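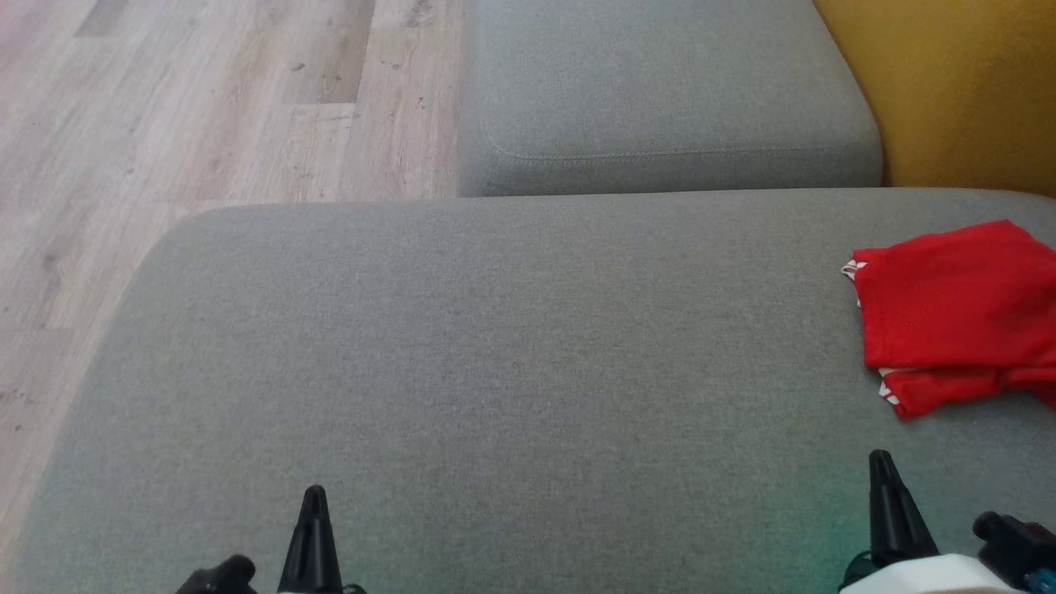 How Does a Robot Decide Where to Pick Up a Cloth?

Dresside Museum of Science and Industry
Young Visitors' Reading Room, Sheet 41
Suggested for readers in grades three to five

A red cloth lies folded on a gray seat cushion. If someone asked you to pick it up, you would look at it, reach out and take hold of it. The whole job would take a moment, and you might be thinking of something else the entire time.

A robot needs instructions for every part of that job. The instructions are called software. Software is a list of steps, written by people, that a computer can follow. Jin is the name of a two-armed robot program studied at the Zikach Laboratory, and it is used on this sheet to explain how such software is put together.

Part One: Seeing

A camera gives the computer a picture made of tiny colored squares called pixels. A pixel has a color, but it has no name. The computer does not receive a message that says "cloth" or "cushion." The first part of the software must sort the pixels into groups that belong together. Engineers call this perception.

Color is a useful clue. Red against gray is easy to separate. Two gray cushions side by side are harder, and the software must look for other signs, such as a dark gap or a line of stitching. Shadows must be handled with care as well. The shadow next to a cloth is darker than the cushion, but it is still cushion, and a robot that tries to pick up a shadow will come back with nothing.

Folded cloth is among the hardest things for software to understand. A cup keeps its shape when it is moved. A cloth may have one layer on top of another, with creases and hidden corners, and its shape changes each time it is touched. The people who wrote Jin's perception program gave it 200 pictures of cloth in its first week of lessons. In each picture a person had drawn a line along the edge of the cloth, so that the computer could compare its own answer with the correct one.

Part Two: Planning

When the software has found the cloth, it must choose what to do. This part is called planning. Jin's planner makes a list of places where the cloth could be held, then gives each place a score. A corner that sticks out usually scores well. The middle of a flat layer usually scores poorly, as there is nothing there to pinch.

The planner also decides which arm will move. If the cloth is on the right, the right arm is normally the better choice. The left arm may be told to wait, or to come across and help. The planner checks that the two arms will not bump into each other on the way.

Part Three: Moving

The last part is called control. Control turns the plan into small movements. Each arm in the Jin program has 6 joints, and the software must tell every joint how far to turn and how fast. It checks the position of the arm many times each second and corrects small mistakes before they become large ones.

Closing the fingers is a separate step. Closed too early, they miss the cloth. Pushed down too far, they press into the cushion.

After the fingers close, the software goes back to Part One and looks again.

Words to Know

Software: steps that a computer follows.
Pixel: one tiny colored square in a picture.
Perception: finding out what is in a picture.
Planning: choosing what to do.
Control: making the parts of a robot move correctly.
Gripper: the part of a robot that holds things.

An Activity for Home or School

Fold a small towel and place it on a chair. Ask a partner to close both eyes. Using words only, guide your partner's hand to one corner of the towel. You may say "left," "right," "forward," "back," "down," "pinch" and "stop." Write down each word you use, in order. Then exchange places and try to do it with fewer words.

Printed copies of Sheet 41 are available at the Flurkby Street entrance. The Reading Room is closed on Sunday.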